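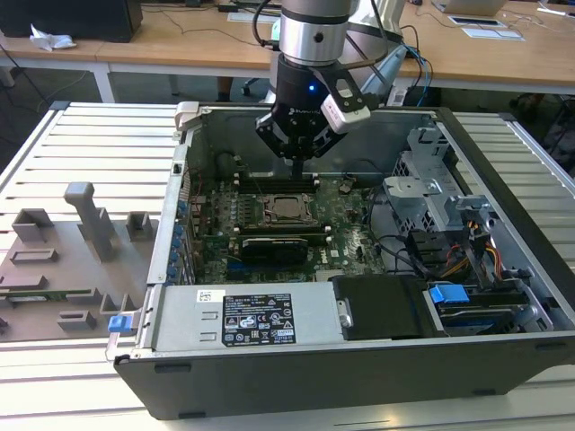

Removing and refitting memory in a tower workstation

This procedure covers a tower with a single processor socket and a bank of DIMM slots on each side of it. It applies to memory swaps, slot testing and stripping a board before disposal. Allow 78 minutes for a full strip, clean and refit, less if the heat sink stays on.

Before opening the case

Shut the machine down from the operating system. Pull the power cord and hold the power button in for 7 seconds to drain what is left in the supply. Disconnect all external cables, including the network cable.

Lay the tower on its side with the access panel up. The bench should be flat and wide enough that the case does not overhang. Wear a wrist strap clipped to bare metal on the chassis – painted panels do not ground reliably.

Clearing access to the slots

1. Release the side panel and set it away from the work area.

2. Lift off any plastic air shroud that covers the memory. Shrouds are normally held by clips. If one resists, look for a second clip before pulling harder.

3. Move loose cables clear of the board. Do not unplug drive power unless the connector blocks a slot.

4. Where the power supply obstructs a bank, release it and shift it toward the edge of the case. Check the slack in its harness first. Support the weight with one hand so that it cannot drop onto the board.

5. Write down which slots are populated. Slot numbers are printed on the board or on a label inside the panel. Do not rely on memory size to reconstruct the order later.

Removing the modules

6. Press the latch at the end of the slot outward. Some boards have a latch at both ends, others at one end only. The module will rise slightly when the latch lets go.

7. Hold the module by its short edges and lift straight out. Rocking it lengthwise can crack the slot housing.

8. Place each module in an antistatic tray, contacts down in the groove. We use the Warex six-position tray, but any conductive tray with separate grooves will do.

9. Close the latches on empty slots if the board is going into storage. Open latches snag on bags and break. 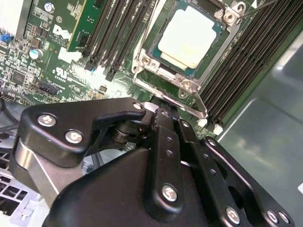

Does the old thermal paste have to come off if only the memory is being changed?

If the heat sink stayed in place throughout, leave it alone. Once the heat sink has been lifted, the old layer should be cleaned off both surfaces and replaced, whatever condition it appears to be in. Use isopropyl alcohol and a lint-free wipe, and keep paste residue out of the memory slots.

Refitting

Align the notch in the module with the key in the slot. The notch is off center, so a module that will not seat is usually reversed. Press on both ends with even force until the latches close. A latch that needs to be pushed shut by hand means the module is not fully down.

Fill the slots in the order given in the service manual for the board. Put identical modules in matching positions in each channel.

Return the power supply, cables and shroud to their original positions, close the panel and reconnect. The first start after a memory change can take several minutes with no display. Do not cut the power during this period.

Error log entry for memory size changed: accept and save. Any other memory error: shut down, reseat, then test one module at a time in the first slot.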